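Andthorpe will vote in February on whether to change its name, and the campaign has already produced more yard signs than the last three elections for mayor.

The town has been Andthorpe since 1779, when a clerk filling in the county book seems to have run two words together and gone to lunch. The leading theory is that he meant to write "Drorkilach and Thorpe," two farms that shared a well and not much else. Drorkilach lost most of its letters, Thorpe lost its capital, and the "and" got top billing. A second theory holds that the clerk knew exactly what he was doing and disliked both families.

The proposal on the ballot would restore the full original. Supporters say it would honor the town's history. Opponents say it would not fit on the water tower, which was repainted last summer and has a warranty.

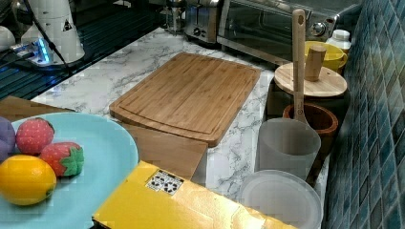
The petition needed 100 signatures and got 106, a margin the town clerk's office described as comfortable. Two more arrived after the deadline, both from people who wanted their names taken off.

Money has come up, as it tends to. The town has put the cost of new road signs, letterhead and police car decals at 18 thousand dollars, a figure that assumes the sign shop charges by the sign. The sign shop has since made it clear that it charges by the letter. A revised estimate is expected at the next town meeting, which starts at 6 p.m. and has been moved to the school gym on the theory that people will come.

Local businesses are split. Tsakiris, the diner on Main Street, put "Andthorpe" on its menus only last fall, after years of spelling it without the "d," and is in no mood to reprint. The Memora, the old movie house, has come out in favor, though its marquee is short of the letter R and would have to borrow a K from somewhere. For now it reads "YES ON DROK," and a fair number of people in town have started saying it that way.

There is also the matter of how to say the full version. At a public hearing last month it was pronounced four different ways by the people in favor of it. The county historical society was asked to settle the question and sent back a nine-page letter, which concluded that the name was probably said differently on each side of the well.
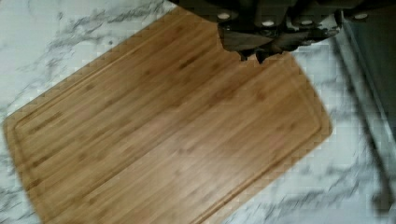
Writing in to this page, a reader who signed only as Well Side said that the whole argument could be avoided by keeping Andthorpe and adding an apostrophe, "so at least people would know something was missing." The reader did not say where the apostrophe should go. Three other letters have since made suggestions, no two of them the same.

If the measure passes, the change would take effect in July, and mail sent to the old name would be delivered for a year. If it fails, the petitioners can try again in two years. They have told the clerk's office that they plan to, and that they already have the signs.

Absentee ballots can be picked up at town hall until noon on the day before the vote. The ballot spells the proposed name with one L. The petition spelled it with two.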